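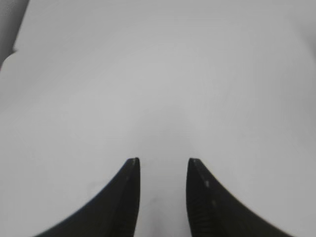

The Rendport table top, pale finish

Home Tables Tops & Legs Care Delivery Contact

Rendport Table Top by Ostard

We've been selling the Rendport for a good while now, and it's still the one we bring up first when somebody calls and tells us they need a plain, light table top that will get along with whatever else is already in the room. The pale finish is easy on the eyes during a long afternoon of sorting, wrapping, sewing or paperwork, and small dark things (screws, buttons, that one black bead you dropped) are a lot easier to find on it than on a dark top!

The standard size is 70 inches long and 24 inches deep, a comfortable fit against a wall with enough room for two people to sit side by side, as long as they like each other. If that's too much table for your corner, we keep 4 shorter lengths as well, all the same depth. The top comes on its own. Most customers pair it with the Vakulenko trestles or the Plarivier fixed legs, and both go on with the screws in the packet — you'll want a second pair of hands for turning it over.

For everyday cleaning, use a soft damp cloth and a drop of dish soap, then dry it off. Please go easy with scouring pads, and put something under hot pans.

Tops usually leave our shop in roughly 7 working days, a little longer in May when everyone seems to be setting up a workroom at once. Color can look a touch different from one screen to the next, so do ask us for a sample piece before you order — we're always happy to mail one out.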